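Office news from the Brekport building

Cabinets on the second floor: please collect your papers

As many of you know already, the low cabinets on the second floor will change their purpose in January. Until now they kept the paper files of the Tukska and Moreck projects. Both projects are closed, and the papers go to the archive in Makowska Street, where we have rented 60 meters of shelf.

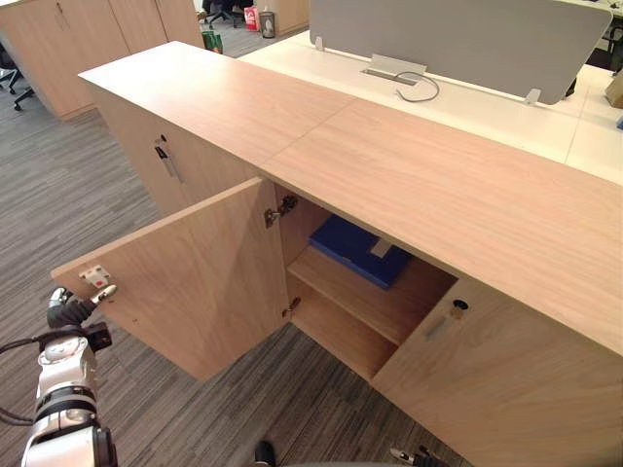 The clearing went faster than we expected. In total 3852 pages were sent to Makowska, and 1123 more were given to shredding after the project teams agreed. A few compartments still wait for their owners. In one of them there is a blue folder at the back of the upper shelf, with a pale label on the spine, and the space under the shelf is empty. If you think this folder can be yours, please come to the reception in room 408 before noon and ask for it.

We also want to say something about the keys. Some cabinets were found with the key still in the lock, others have no key at all. Please bring every small key that you find in your drawer — even if you don't remember what it opens.
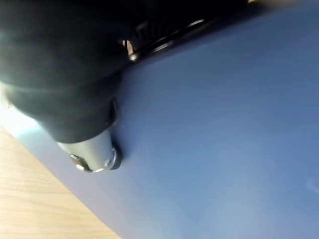 Folders which are in good condition will be kept and used again. We have nearly enough of them for the next year, so please ask at the reception before you order new ones. Old labels should be taken off first, and loose papers should not stay inside.

From February every team on the floor gets one compartment with its own key. The list of places will hang next to the printer. If your team needs more space, write to us now, it is easier to change the list before the keys are given out.

The Brekport office team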